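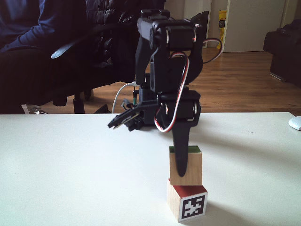
Fig. 1. Desktop arm at the two-block stack, green-topped block over red-topped block.

Unit 6: Which rules apply to a small arm?
Handout, revised 12/21/21. Instructor: Tsegereda Ejigu

Read this before the lab. The reading from October still counts, and so does the argument we had over it.

1. The trouble with "it's only a small one"

Every year somebody tells me that a desktop arm doesn't need a risk assessment. The motors are weak, the blocks are light, what could it do? Maybe very little. But "maybe very little" is a guess, and I would like to see the guess written down with a name next to it. A risk assessment for an arm this size can fit on one page. If yours runs to 23 pages, as the Kemby template does when you fill in every box, I will assume you stopped thinking around the second.

Look at Fig. 1 again and ask what the written rule would be for the person in the office chair behind the table. Most lab rules I've read say "keep clear of the robot while it is powered." Clear by how much? Measured from the base, or from the farthest point the fingers can reach? Does a seated person count as clear? Berkay Eren and Esben Ravn gave opposite answers last term and both quoted the same sentence from the lab manual. I blame the sentence.

2. What a usable rule looks like

A rule you can check has a thing, a limit and a moment. "Cables must be tidy" has none of these. "Before power-on, move each joint through its full range by hand and confirm that no wire loop catches or pulls tight" has all of them. In Fig. 1 the servo cable makes a wide loop out to the right of the arm. Is that slack the joint needs, or slack waiting to snag? You can't tell from a still picture, and I'm suspicious of anyone who says they can.

The same goes for markers. The lower block carries a square black-and-white marker on its front face, and one of the arm's links hangs down against the block above. Shift that link a little and what does the camera lose? Your procedure should say what the arm does when the marker can't be read. "Stop" is a fine answer. "Use the last known position" needs defending, in writing.

3. Claims to distrust

— "Tested for 2,000 cycles." Doing what, with which load, and what counted as a failure? The Weerakoon report never says.
— "Safe by design." Ask which hazard was designed out. Gil-soo Geum asked Velline this by email and got a brochure back.
— "The light shows it's safe to approach." A light shows what it was wired to show. Find out what that is before you put your hand in.

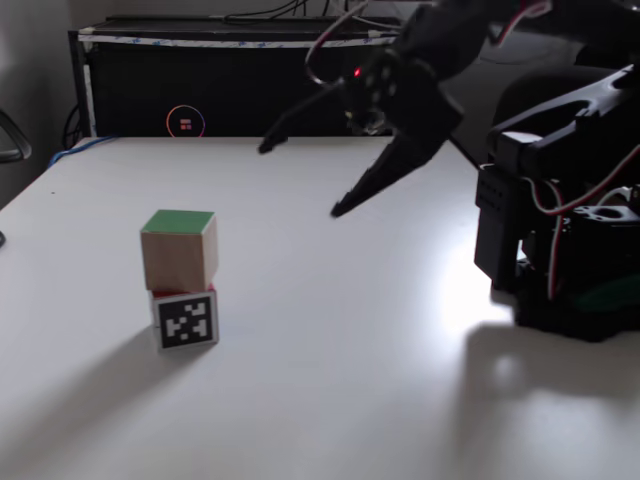

4. For the lab

Work in pairs. Write no more than 5 rules for an arm and a two-block stack, each one checkable by a person who wasn't there when you wrote it. Then swap with another pair and try to obey their rules to the letter while still doing something foolish. Édgar Sotelo will collect both versions, the original and the one you had to repair. Copying from the Markance checklist is allowed if you can say what each line is for.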